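The Odds Box: A Gallery

Truter Street Swap Shelf / Galleries / Odds Box

Every swap shelf has a respectable end and a less respectable end. Ours has the books, the jigsaw puzzles with the piece count written on the lid by someone optimistic, and then it has the Odds Box. The Odds Box is where a thing goes when it doesn't belong to a set, has lost its set, or was never explained to anyone in the first place.

We've been running the shelf since April, out of the back half of the old Prollance shoe store. Up to 400 items have come through the odds side alone. Most have gone home with somebody, a fact that says something about the neighborhood, and I haven't decided what.

People keep asking what sort of thing ends up in there, usually while holding a thing of exactly that sort. So this page is a gallery. It has one picture for now and a good many captions, several of them for items that were claimed before they could sit for a portrait. If you took one of those home and want to send us a photo, please do. We'd like to know how it's getting on.

Tray notes

Odds arrive in grocery bags, coat pockets and once a roasting pan. They get sorted onto trays, and the trays get put out on the table with the grid cloth. The sorting rule is simple: if two people can agree what it is, it goes on the regular shelf. If they can't, it's an odd.

The rule has been bent for lace. We all know what lace is. It's just that nobody has room for it among the jigsaws, and it drapes so nicely over the edge of a tray that it makes the rest look like an estate sale. 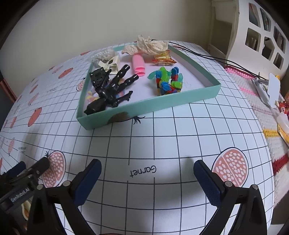
The mint-green tray. A glossy black figure takes the left side and most of the attention, with a bag of little white bead-like pieces behind it. The bright pink number near the middle has slots at one end and has tucked the other end under the lace, like a guest who would prefer not to be asked what it does. The small gold-and-red packet is still sealed, and whoever takes it is taking it sealed.

Gone before the camera came out

The Tevel lid. One lid, stamped Tevel, for a pot none of us has ever met. It was on the shelf for 15 minutes. A man picked it up, said "finally," and left. We think about him often.

A bag of curtain rings, all brass-colored except the two that weren't. Claimed by someone making a mobile, or possibly by someone with very relaxed curtains.

The Bravo whistle. A gym teacher sort of whistle with Bravo on the side. It worked. We know it worked because every child who visited made sure of it. It was placed with a family living some distance away, and we wish their neighbors well.

Half a chess set. White only, with both bishops present and looking smug. Anyone sitting on the black pieces should get in touch, and we'll try to arrange a reunion.

A key on a green ribbon. Fits nothing in the building. Taken by a woman who said she simply liked keys, and it was the most sensible reason anyone gave all afternoon.

Still looking for a home

A music box mechanism with no box. Plays most of a waltz, then thinks better of it.

Doll shoes, all left feet. There are more of these than you would expect, and they don't match each other either.

A wooden knob, very handsome, well turned. It has been picked up, admired and put back more than anything else we own. At this point it's practically staff.

A 600-page instruction manual for an adding machine. The adding machine is not included. Good reading if you've run out of everything else, and the chapter on carrying the one has some real tension in it.

House rules

Take what you like. Leave something if you can, though leaving something isn't required, and leaving a sofa isn't allowed. Nothing bigger than a shoebox, nothing that ticks, and nothing you suspect of having been alive.

Small parts are in most of the trays, so keep very young visitors on the book side, where the worst they can do is alphabetize.

You can dig through a tray as much as you want, but please dig with the tray on the table. The floor has cracks wide enough to swallow a marble, and it has a collection of its own by now.

The shelf opens at 2 in the afternoon and closes when the light goes. Use the side door. The front one sticks, and the handle came off last month. The handle is in the Odds Box.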